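4.2 Tablecloths and the office table

Of the 337 tables in the Brurcombe survey, those in open offices gave us the most trouble. An office table is supposed to be neutral ground. Put a cloth on it, however, and people start behaving as though lunch might be served, which in the Vorkside building it never was. Debnath and Ezzat coded each covered table for pattern, border and whatever had been left on top. Cups led the list by a margin that surprised only the authors.

We had expected printed motifs to work as informal place settings, with cups set down beside a flower or inside a border. Support for this was thin. Cups went where there was room, and a fair number were recorded on their sides, a posture our coding sheet had not foreseen and which was entered under "other" until December (Figure 2).
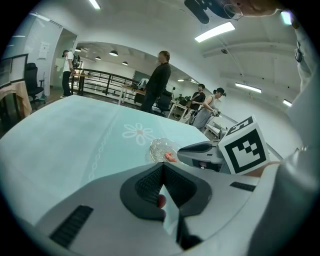
Figure 2. Clear plastic cup on its side, with a small orange-red object in or beside it. Pale light-blue cloth with six-petaled flower and looped border.

The border deserves a word. Myklebust argued early on that a printed line near the edge of a cloth would act as a fence, and he drew up a fence score to prove it. Coders at Brunden applied the score to 800 entries and agreed with one another on very little – least of all on which side of the fence a cup was on when it straddled the loops. We report the score in the appendix, at his request.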